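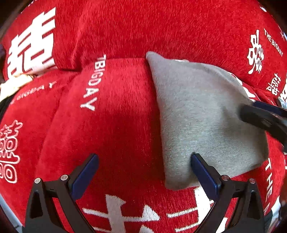 Esham, January 31, 2025

Notes for the sourdough talk. Print these bigger next time.

Hi everybody, thanks for coming out in this cold! I'm going to talk for a while about bread, and then we're going to eat some, so if I run long please just stare at the butter until I notice.

Start with the first loaf. I made it in August, in a kitchen with no air conditioning, and I had read that dough likes warmth. Well, mine got warmth. I left it on the counter for 12 hours and came back to something that had climbed out of the bowl and was heading for the toaster. I baked it anyway. It came out flat as a placemat and so sour my eyes watered, and I ate half of it standing up with salted butter because I was so proud.

(Pass the first jar now. Lid ON.)

OK, the starter. It's flour and water that's been left out long enough for the wild yeast to move in. I use equal weights of each. Mine lives in an old Wallner pickle jar and I feed it once a day when I'm baking, once a week when it's in the fridge. If you skip a week it gets a layer of gray liquid on top and smells like nail polish remover. Stir it in or pour it off, feed it, and give it a couple of days. I've done this more times than I want to say in front of people. Pink or orange streaks, or anything fuzzy, is a different story – throw the whole thing out and start over.

Show of hands, who has killed a starter? Keep them up. OK, good, we're all friends.

Now flour. I get asked about this the most, and I think people want me to name something fancy. I buy plain bread flour at the Plorby market, the big bag, and I mix in a little whole wheat for flavor. The fancy stone-ground stuff is lovely, and my first three tries with it were soup. It drinks water differently, so hold some back and add it slowly.

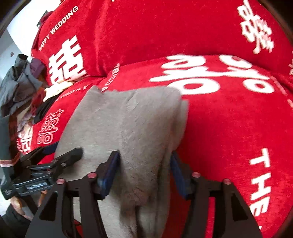 Which gets me to the water, and the sticky part, where most folks quit. Wet dough feels wrong if you grew up making dinner rolls like I did. You want to add flour. Don't! Wet your hands, reach under one side, pull it up and fold it over, turn the bowl, do it again. Then walk away for half an hour. By the third round it feels like a completely different dough, all smooth and bouncy, and I still get a little thrill every time.

(Do the fold demo here. Bring a towel, I forgot it at Wakside and had dough on the microphone.)

Timing. I used to get up at all hours to check on it, and then I figured out the fridge. I mix after supper, fold while I'm watching TV, shape it before bed, and it goes in the fridge for 8 hours, sometimes more if I sleep in. Then straight from the fridge into a hot pot. The cold dough is easier to score too – my early cuts looked like I'd done them with a spoon.

About the pot: any heavy one with a lid that can take the heat. Check the knob, some of them can't. Lid on first so the steam stays in, then lid off so it browns. Take it darker than you think. My mother calls my bread burnt and then has seconds.

And please let it cool before you slice it. I know. I'm terrible at this. But the middle is still setting, and if you cut it hot you get gum.

(Check the clock. If short, skip the crackers.)

Crackers! Extra starter, olive oil, salt, whatever seeds you've got, spread thin on parchment and baked until crisp. That's what's in the baskets. There are two kinds, and the ones with sesame do have sesame, obviously, so mind that if you're allergic.

Starter to take home is by the coffee. Loosen the lid when you get home and feed it tonight or tomorrow. Questions while I cut the bread?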